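What a launderette repairer has learned about hard water
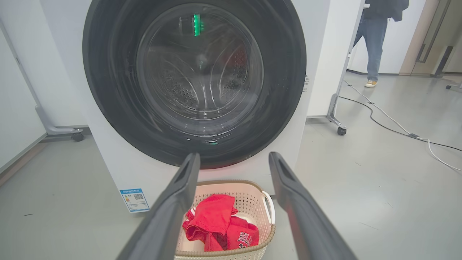
Does hard water really shorten the life of a washing machine?
It can do, mostly by coating the heating element, though the repairer we spoke to puts more of her callouts down to cool washes and too much detergent.

She has been mending washing machines for 20 years, first as an employee of a rental company and then on her own account from a unit behind the shops in Wurnlow. The water there comes up through chalk. Kettles fur up in a few weeks and shower heads need soaking in vinegar. People who move to the town from softer areas tend to hear about it from a neighbour before they have unpacked.

"They come in worried," she says. "They've read that the machine will be dead in two years unless they put a tablet in every wash. I tell them to look at what temperature they use first."

Scale forms when hard water is heated, and the hotter the water, the faster it forms. Most households she visits now wash at 30 or 40 degrees, with a hot wash once in a while for towels. At those temperatures, she says, an element will gather a thin grey coat over several years and carry on working. The elements she takes out in lumps nearly always come from places that wash hot all day. A care home in Pallow had one replaced every spring until it fitted a softener.

"When I started, everybody boiled their whites. You'd pull the element out and it looked like something off the seabed. I don't see that in houses much any more."

What she does see is sludge. It collects behind the drawer, in the hose between the drawer and the drum, and on the back of the outer tub where the owner can't get at it. She describes it as a mixture of undissolved detergent, fabric softener, body grease and mould, and says people smell it well before it does any damage.

Hard water plays a part in this too. Detergent works less well in it, so the packet gives a higher dose for hard areas. Owners read the larger figure, add a bit extra for luck and then run a short cool cycle that can't rinse it all away.

"The line on the cap is for a full load of dirty clothes. Most people are washing shirts they've worn to an office. I use the hard water dose at home but I weigh the load up by eye, and if it's half full I put in less."

She is careful not to tell customers to ignore the hard water dose altogether. Too little detergent leaves its own problem, which is that the minerals settle in the cloth and towels go stiff and grey. Her advice is to start with the dose printed for the local water and cut back if there are still suds at the final rinse.

Her own monthly routine takes a few minutes of work and a couple of hours of waiting. She takes the drawer out and scrubs it in the sink with an old toothbrush. She wipes round the inside of the rubber door seal, pulling back the fold at the bottom, where coins, hair grips and grit gather. Then she runs the hottest cotton cycle with nothing in the drum. Every third or fourth time she puts in a sachet of plain citric acid descaler, and she buys whatever is cheapest.

"It's all the same stuff, or near enough. Read the back of the packet. You're paying for the box."

She doesn't recommend vinegar. A cupful once will do no harm that she knows of, but she has replaced seals that had gone tacky in houses where it was used every week in place of softener. She can't prove the vinegar did it. She would still keep it for the kettle.

The filter gets its own warning. On most front loaders it sits behind a small flap low down at the front, and she reckons half of her customers have never opened it. She suggests doing it every 3 months, with the machine switched off and cooled down, a shallow tray on the floor and a towel on either side of it. A good deal of water can come out even when the machine has drained normally. She uses a roasting tin.

"I charge a callout for that and I feel bad, but I've still driven there. It'll be a baby sock. It's nearly always a baby sock."

Water softeners are a subject she gets asked about more each year. A fitter in the next valley sells a model called the Jidach, and one of her regular customers paid £649 for one, including the plumbing. That customer is pleased with it, chiefly for the bathroom. As far as the washing machine goes, she doubts it will earn the money back.

"If you want softer skin and clean taps, fine, have one. Don't buy it to save a washing machine that washes at 30. And once you've got it, turn your detergent down, or you'll have foam everywhere."

She is less forgiving about the way newer machines are put together. On many of them the drum and outer tub are sealed as one piece, so a worn bearing that used to be a morning's work now means a part costing nearly as much as a replacement machine. She keeps a list of models she will still open up and declines the rest over the phone, to save the customer a fee. Her own machine, a Saxena bought second-hand, is 13 years old and on its second set of bearings.

Asked what she would look for in a shop, she says to ask whether the bearings can be changed separately and how long parts will be kept. Sales staff often don't know, but they can usually find out. She pays little attention to the number of programmes. In her experience people settle on two of them and never touch the others.

The phone rang twice while we talked. The second call was from a man in Pallow whose machine had stopped full of water with his work clothes locked inside. She asked him whether he had looked at the filter, listened for a while, and told him to find a tray and ring her back at half past four if that didn't do it.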